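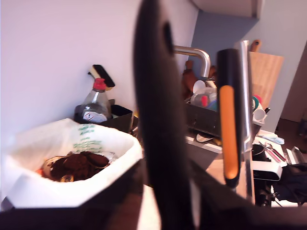

Coffee grounds and the compost bin – a thread

1/ We moved the compost bin up onto the counter in September, next to the sink. Before that it lived in the cupboard under it and people forgot it was there. Most of what goes in is coffee grounds. The bin is white plastic with a white compostable bag, the kind with green print on it, and the bag folds over the rim.

2/ I've been weighing what goes out since the move. Kitchen scale, bag and all, written on the back of an envelope. First month: 2,986 grams. Second month: 3,351 grams. We are a household that drinks a lot of coffee.

3/ The thing I keep having to fish out is wrappers. There's a crumpled silver-gray one sitting at the edge of the grounds in the picture. It does not belong in there. The little orange scrap and the yellowish one I didn't look into.

4/ Wrappers go in the trash. The trash is four steps away. I have said this at home and now I'm saying it here.

5/ Bags. I've used three kinds. Hurham are thick but too short for this bin, so the rim slips down once there's any weight in it. Magsi are long enough and split at the bottom seam if you leave wet grounds in more than two days. Wuren are the ones I buy now. They also split, but on day four.

6/ Fold the bag a good way over the rim. More than you think. Wet grounds are heavy and they pull it down.

7/ Sieglinde Grube asked under my last post whether grounds get moldy. Yes. White fuzz by the third or fourth day in summer, slower in winter. I take the bag out every second day and that mostly settles it. The heaviest single bag so far was 814 grams, after we had people staying.

8/ Someone else asked about fruit flies. Fewer than I expected. They go for banana peel and leave plain grounds alone, so peel goes straight out to the heap in the yard.

9/ The rest of that corner, for the two people who wanted to know how it all fits. Spray bottle with the red cap against the wall behind the bin. Dish brush next to it in a black caddy. Then the dish rack by the faucet, dark gray, always fuller than it should be. Cutting board leans against the wall – it dries faster standing up.

10/ Cutlery dries on the white tray at the far side, with a light blue cloth by it. I tried a cutlery basket from Ester for a while. Forks fell through the bottom. Back to the tray.

11/ The spray bottle has a hazard label on it, so it gets used on the counter and kept off anything we eat from. I wipe the outside of the bin with dish soap and a rag.

12/ The bin itself gets a proper wash when the bag leaks. Hot water, soap, the brush, upside down in the yard until it's dry. If you put a new bag in while it's damp the bag starts going soft before you've used it.

13/ A sheet of newspaper under the bag helps with leaks. I forget it half the time.

14/ Cost, as I was asked: 90 cents a month in bags if I buy the big roll. I haven't worked out what the coffee costs and I don't plan to.

15/ Next month's weight when I have it. If anyone knows a bag that lasts a full week with wet grounds in it, tell me the name.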